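Sprechernotizen: Zweisprachigkeit im Popgesang - Textverteilung, Aussprache, Mischung
Darragh Coughlan, Fassung zum Vortrag, Jan 28, 2020

Folie 1 - Einstieg
Kurz begrüßen, keine Biografie. Gegenstand nennen: Gesangsaufnahmen, in denen innerhalb eines Stücks zwischen zwei Sprachen gewechselt wird. Abgrenzung: keine Übersetzungsfassungen, keine nachträglich synchronisierten Refrains. Hörbeispiel erst nach der Definition abspielen, sonst reden alle über das Arrangement.

Folie 2 - Material
Grundlage sind zwei Alben der Sängerin Nanel und die EP der Gruppe Duvonia. Insgesamt 20 Titel, davon 3 ohne Sprachwechsel, die als Vergleich dienen. Alle Titel lagen als Einzelspuren vor. Ausgezählt wurden 201 Wechselstellen. Eine Wechselstelle ist jeder Übergang von einer Sprache in die andere, gleichgültig ob innerhalb der Zeile oder an der Zeilengrenze. Eigennamen und Ausrufe zählen nicht.

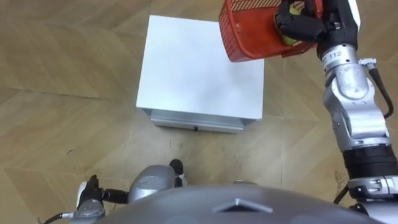 Weißer Schrank mit Schublade auf Parkett.

Folie 3 - Position der Wechsel
Die Mehrzahl der Wechsel liegt an der Zeilengrenze. Wechsel im Zeileninneren finden sich fast nur in den Strophen, im Refrain kaum. Bei Duvonia fällt der Wechsel regelmäßig auf den Auftakt, bei Nanel auf die Eins. Hörbar wird das vor allem im langsamen Tempo. Beispiel A spielen, Strophe zwei, dann Beispiel B direkt anschließen, ohne Pause und ohne Kommentar.

Falls Nachfrage zur Tonsprache: Melodieverlauf und Wortton wurden nicht systematisch verglichen. Eigener Vortrag, im Juni geplant. Hier nicht vertiefen.

Folie 4 - Vokallänge und Phrasierung
In den englischen Zeilen werden Endvokale deutlich länger gehalten als in den Zeilen der Zweitsprache. Die naheliegende Erklärung über das Genre (R&B, Melismen am Zeilenende) reicht nicht aus, denn in den Vergleichstiteln fällt der Effekt schwächer aus. Vermutung: Die Sängerin übernimmt mit der Sprache auch die Phrasierung der Vorbilder, an denen sie diese Sprache gesungen hat. Das ist eine Vermutung und so zu kennzeichnen.

Konsonanten am Silbenende: Bei Nanel im Englischen oft unbehaucht, auf dem zweiten Album weniger. Grund unklar. Der Produzent hat gewechselt, das Mikrofon ebenfalls.

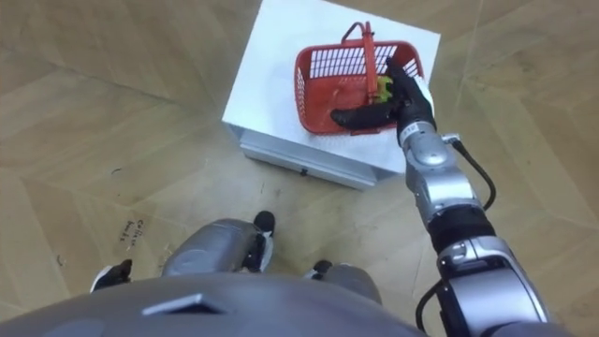
Folgerung für die Aufnahme: Beide Sprachen in einem Durchgang einsingen lassen, nicht getrennt nach Sprache. Beim getrennten Einsingen verschieben sich Atemstellen, und der Schnitt zwischen den Takes fällt genau auf die Wechselstelle. Auf der Duvonia-EP ist das an einem Titel gut zu hören. Beispiel C, nur über Kopfhörerausgang der Anlage prüfen, dann freigeben.

Folie 5 - Mischung
Lynch-Verfahren vorstellen (im Studio so genannt, kein Fachbegriff): Der De-Esser wird je Sprache getrennt eingestellt und an der Wechselstelle automatisiert. Vorteil: gleichmäßigere Zischlaute. Nachteil: hörbarer Klangsprung, wenn die Automation später als die erste Silbe greift. Überblendzeit kurz halten. Genaue Werte hängen von Stimme und Tempo ab, daher keine Zahl auf die Folie.

Hall und Delay bleiben über den Wechsel hinweg unverändert. Wer das Delay abschneidet, trennt die Sprachen akustisch voneinander. Das kann gewollt sein, im Material kommt es einmal vor (Nanel, zweites Album, vorletzter Titel).

Folie 6 - Rezeption
Kurz halten, etwa 2 Minuten. Hörprotokolle aus dem Seminar Saltetti: Teilnehmende ohne Kenntnis der Zweitsprache bemerkten die Wechsel im Zeileninneren häufig erst beim zweiten Hören. Die Akzentfrage wurde dagegen sofort gestellt. Keine Verallgemeinerung - die Gruppe war klein und musikalisch vorgebildet.
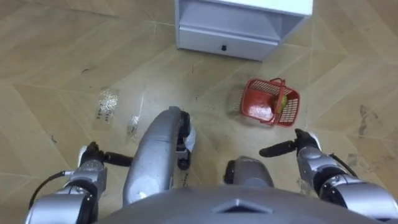

Seite 3

Folie 7 - Offene Punkte
Erstens fehlt ein Vergleich mit Liveaufnahmen. Auf der Bühne ist zu erwarten, dass Wechsel zugunsten der Publikumssprache verschoben werden. Zweitens ist die Autorenschaft der Texte nicht in allen Fällen geklärt, bei Duvonia sind im Beiheft nur die Komponisten genannt. Drittens wurden Hintergrundstimmen nicht ausgewertet, obwohl sie mehrfach in der jeweils anderen Sprache antworten.

Reserve, falls Zeit bleibt: Beispiel D, Refrain mit gedoppelter Stimme, linker Kanal englisch, rechter Kanal Zweitsprache. Vorher auf Stereo umschalten.

Rückfragen zur Zählweise auf Folie 2 zurückführen. Tabelle der Wechselstellen liegt als Ausdruck am Eingang, Hörbeispiele werden aus rechtlichen Gründen nicht weitergegeben.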